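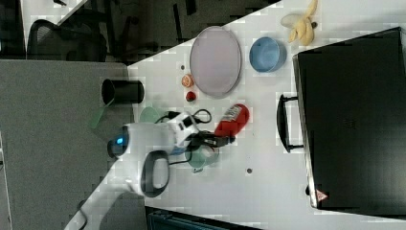 Slide 1. A table with plate, bowl and banana peel.

Good morning, Brurnovport. (Wait for the people at the back to find the light switch. Don't help.)

I was asked to talk about meeting minutes. I said yes before asking how long the slot was, so you now have me until the coffee comes.

Start with the Gough story. I spent a winter reading the minutes of the Gough housing cooperative, 429 pages in a green binder, and by page 164 I could tell you who had moved, who had seconded, and who had arrived late with apologies. I could not tell you whether they ever fixed the roof. There was a roof. People felt strongly about it in October. Then it stops being mentioned, and either it got repaired or everyone got used to buckets.

PAUSE. Ask for hands: who has read their own minutes from last year? All the way through? Put your hand down, Neema.

Main point, say it slowly: minutes are for the person who wasn't there. Most of ours are written for the person who was there and wants proof they spoke.

Milard used to run six pages for a one-hour meeting. They got it down to two. What they cut:
- "A lively discussion followed."
- "It was generally felt that."
- every adjective attached to the word "concern"
What they kept: what was decided, who is doing it, by when. If nothing was decided, they write "nothing decided." The first month they wrote that nine times out of ten and there was some unpleasantness.

Next slide.

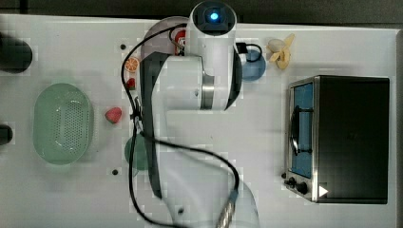 Noémi Gulyás wrote back to say that two pages was fine for Milard but she'd want the arguments kept too, as the losing side of a vote deserves to see its reasons on paper, and the same fight comes around again every spring if they aren't there.

She has a point, and I'd love to tell you I replied graciously. I replied on a Sunday, which should tell you something. Where we ended up: one sentence for each side, written by that side, and a hard stop at the period. Semicolons were abused almost immediately.

Porent example, only if there's time. Their secretary reads the decisions aloud before anyone may put a coat on. Takes about a minute. Half the room disagrees with what it just voted for, and you find that out while they're still in their chairs.

Skip the template slide unless somebody asks. Somebody will ask. It's a table with three columns, you can draw it yourselves.

Questions. Repeat each one into the microphone. If it's about the roof, I still don't know.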